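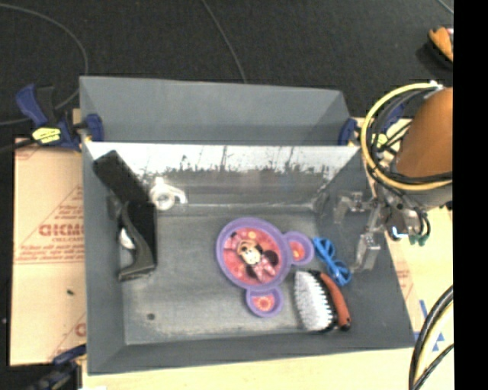
**Letters from the mill towns: new display at the Wainwright**

28 October 2021

A display of letters, pay books and printed notices from the Biltville paper mills goes on show at the Wainwright in January. It looks at how mill families wrote to one another when work took them to different towns along the river, and at what they chose to keep.

Most of the material comes from the Jovley family papers, which were given to the museum in 2003 and have been used mainly by researchers until now. The collection holds 104 letters. Many are short and deal with rent, train times and the price of coal. Others run to several pages, including a long account of the flood that closed the lower mill for a whole spring.

Curator Ketsara Hemmin chose the letters and wrote the labels. "People expect complaints about the work, and there are some," she said. "There is a lot more about who was courting whom, and who still owed money for a coat."

The display fills the 2 small galleries on the upper floor. The first covers the mills themselves, with wage slips, a foreman's notebook and samples of the writing paper made at Biltville. The second is given over to the letters. Full transcripts are available in a binder by the door, and large-print copies can be borrowed from the front desk.

Chaiwat Sriwong of the Rondura bindery repaired the foreman's notebook, which had lost its spine and several of its sewn sections. He will give a talk on the repair during the opening month. The talk is free for members, but places must be reserved.

The river gallery downstairs will close while the cases are moved and will open again with the new display. The reading room keeps its usual hours throughout. Anyone with letters or photographs from the mills is welcome to bring them in for copying. Please call the front desk first so that someone from the collections staff can be there.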